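Gripper trouble, month two

November has mostly gone to one fault. I have been putting off writing it up until we understood it, and we now understand most of it.

The job is moving bread and pastry in and out of a bowl with a two-finger gripper. The software came from Trumimden and the bench is ours at Ornport. It had been running without much fuss until the grip started closing harder than the number we asked for.

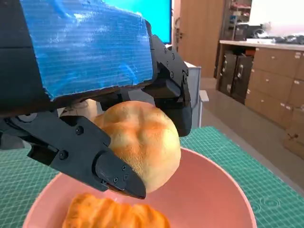
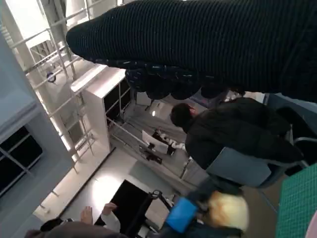 First picture, a bun held over the pink bowl. Second, the room from the same bench, with the green mat in the corner.

The fault doesn't show up on every pick. Over 2,531 logged picks most were fine, and then one would come through with the fingers still driving after contact. A soft roll just gets flattened. A hand would be another matter, and that is how we got onto it. Khôi Mai was clearing crumbs out of the bowl with the arm paused when the fingers closed on his thumb. He had a bruise and a sore nail, nothing worse, but the arm was meant to be holding still and it didn't.

We shut it down for the afternoon and Genalyn Castillo went through the logs. The close command had been sent before the pause and sat in a queue. When the pause timed out at 3,000 milliseconds, the queue emptied and the gripper did what it had been told earlier. The force limit was also being reset to its default each time that happened, so both problems came from one place.

My part in this is not great. I had seen a squashed bun at pick 1,545 and put it down to a stale batch. I wrote "soft bread" in the notebook and kept going. I should have stopped and checked the force trace, which was sitting right there.

What has changed: pausing now clears the queue, and the force limit is written again before every close. Hands stay out of the bowl unless the gripper's power is off at the switch. Tirta Pangaribuan wants a second stop button on the far side of the bench and I agree with him, but the part is on back order.

We still don't know why the pause times out at all. Genalyn has asked Trumimden and is waiting to hear.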